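Review: Nunley pad and linkage service kit for hand-held grippers

Reviewed by Rosalie Leitner

Price as tested: $80. Time in use: one summer, ending in September.

The Nunley kit is a set of replacement parts and tools for two-finger hand-held grippers with bar linkages. It contains four finger pads, two pad carriers, a set of joint screws, shim washers in two thicknesses, a fixed-torque driver, a tube of medium threadlocker and a gap gauge. We run our grippers in pairs, mostly on cloth, and had been buying these items separately from three suppliers. The kit costs less than our last separate order and arrives in one box.

Before the kit went on, our pads were lasting 13 shifts on average. The usual failure is at the bottom of the pad, where the ribs polish smooth and thin cloth starts to slide out under load. The second failure is glue creep at the outer edge. The Nunley pads are bonded to a thin backing plate that slots into the carrier, so no adhesive is handled during a swap. I consider this the best part of the kit. A pad change takes me four minutes per gripper, including cleaning the slot.

Setup on a pair goes as follows. Remove the finger, slide out the old pad, and wipe the slot with alcohol. Fit the new pad until it clicks, then refit the finger with the driver. Close the gripper slowly on the gap gauge. If the gauge drags on one side only, add a thin shim to the opposite joint and try again. The printed sheet gives the order of operations correctly but leaves out the shim step, which is on the Nunley website under a different product name.

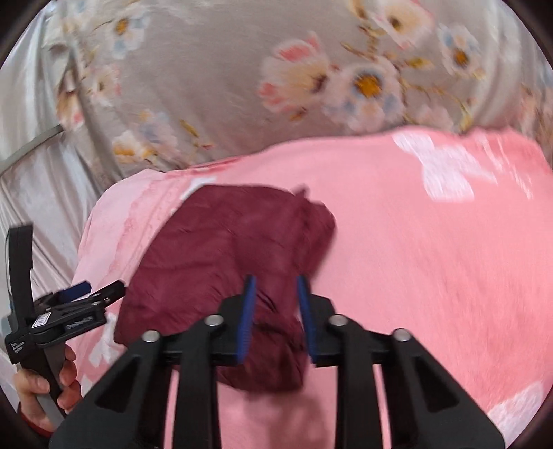 Linkage play is the harder thing to service, and the kit handles it less well. Play builds up at the pivots and shows as a finger that lags its partner by a small amount on closing. The round silver screw heads at the joints are easy to get at with the tool held upright, two on the left arm and two on the right, and the supplied driver reaches all of them without removing a plate. The blue pads should stand parallel with the gripper open, and I check them by eye against each other before I touch any screw. On thin, creased cloth like the maroon piece on the pink blanket, a pad that leans in at the top pinches the peak of a fold and misses the layer under it. Tighten the inner joints first. Tightening the outer ones first pulls the finger out of line, and the shims then have to be redone.

The fixed-torque driver is preset and cannot be adjusted. On our older pair it was slightly too tight, and the arms would not spring back until I backed each joint off by a few degrees. Ourania Pappas, who maintains the second bench, had the same result with hers. On the newer pair the setting was correct. Nunley should sell an adjustable version, or at least print the value on the handle.

For comparison I also fitted a set of Karras pads to one gripper and logged both through the same work. The Karras pads were at the end of their grip after 56 hours of handling. The Nunley pads were still holding when I stopped the log at 927 grasps past that point, with light polishing on the lowest ribs. Karras pads are softer and mark satin less. If most of the work is delicate fabric, that may matter more than wear.

Remaining faults, in order of annoyance: the threadlocker tube is too small for two grippers, the shims are not marked by thickness, and the case has no slot for used screws. I sort the shims with a caliper and keep them in two labeled bags. Spare pads are sold only in sets of four. The gap gauge is good steel and has not bent.

The Evside shop carries the kit and ships it in a padded mailer. Celo sells a version with a second gauge and no driver, which I would choose if I already owned an adjustable one.

Rating: four out of five for pads and carriers, three out of five for the linkage parts. I have ordered a second kit for the other bench and will use our own driver with it.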